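3.2 Estimação da volatilidade condicional

A série de retornos diários da carteira Movura foi construída a partir dos preços de fecho ajustados, com 3,000 observações após a exclusão dos dias sem negociação simultânea nas quatro praças consideradas. Adotou-se a diferença dos logaritmos como medida de retorno, seguindo a prática corrente na literatura sobre risco de mercado. Não se procedeu ao truncamento de valores extremos, dado que o objeto do estudo reside precisamente no comportamento das caudas da distribuição.

Para cada ativo foi estimado um modelo GARCH(1,1) com inovações t de Student. A especificação assimétrica proposta em Ki e Nnaji foi testada em paralelo e retida apenas nos casos em que o critério de informação bayesiano a favorecia. Dos 21 ativos que compõem a carteira, 16 apresentaram efeito de alavancagem estatisticamente significativo ao nível de 5%. Os restantes pertencem, na sua maioria, ao segmento de bens de consumo não duradouros, no qual a resposta da volatilidade a choques negativos se revelou mais contida.

O segmento têxtil e de vestuário, representado na carteira pelas emitentes Tallov e Staststead, merece tratamento separado. A sazonalidade das coleções introduz um padrão periódico na variância que o modelo de base não capta, e que se acentua nas semanas anteriores à divulgação das contas semestrais. A classe de produto correspondente, vestuário estampado de motivo floral, é ilustrada na Figura 4.
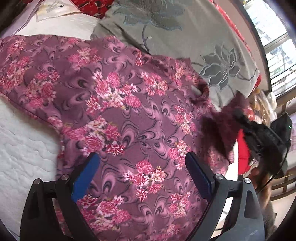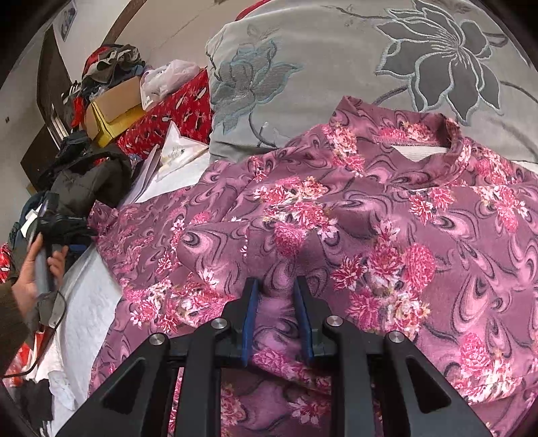

Figura 4. Vestuário com estampado floral sobre fundo malva-arroxeado.

A componente sazonal foi incorporada na equação da variância por meio de termos trigonométricos de frequência anual, estimados conjuntamente com os demais parâmetros por máxima verosimilhança. A inclusão destes termos reduziu a persistência estimada nas duas emitentes, resultado compatível com a hipótese de que parte da memória longa aparente decorre de variações determinísticas omitidas. Os resíduos padronizados foram submetidos ao teste de Ljung-Box, não se rejeitando a ausência de autocorrelação nos respetivos quadrados.

3.3 Cálculo do valor em risco

O valor em risco (VaR) a um dia foi obtido por três vias: simulação histórica simples, simulação histórica filtrada e método paramétrico baseado nas variâncias condicionais descritas na secção anterior. Em todos os casos se utilizou um nível de confiança de 99%. A matriz de correlações foi reestimada mensalmente, com decaimento exponencial dos pesos, procedimento que atenua a influência de episódios de tensão distantes.

A validação seguiu os testes de cobertura incondicional e de independência das excedências. A simulação histórica simples tende a subestimar o risco no início dos períodos de turbulência e a sobrestimá-lo na fase de normalização, o que se traduz em excedências agrupadas. A variante filtrada corrige em grande medida esta deficiência, embora a sua sensibilidade à escolha da janela de estimação permaneça elevada. Os resultados por ativo e por método constam do apêndice, juntamente com os intervalos de confiança obtidos por reamostragem em blocos.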